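Dymphna Madigan took over the grocery in Gasness in September, after 2 years without one in the town. She had worked the registers at Datby before that and says the hours are worse now.

"I'm in at six for the bread," she says. "On a Tuesday the milk comes too, so earlier." She stocks 604 lines and would drop half the canned soup if her customers let her. "Senan Conneely buys one kind. If I stop it, I'll hear about it."

Rent is her main worry – it went up in the spring – and fruit is where she loses money. "You throw out pears every week. I order fewer and they still go soft." She has kept the wire baskets, the white ones, and people set them down on the striped carpet beside the produce while they choose. Carts may come next year.

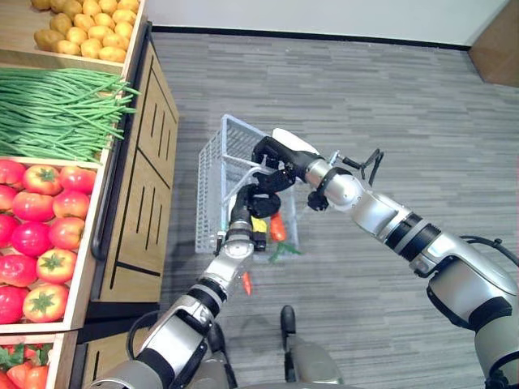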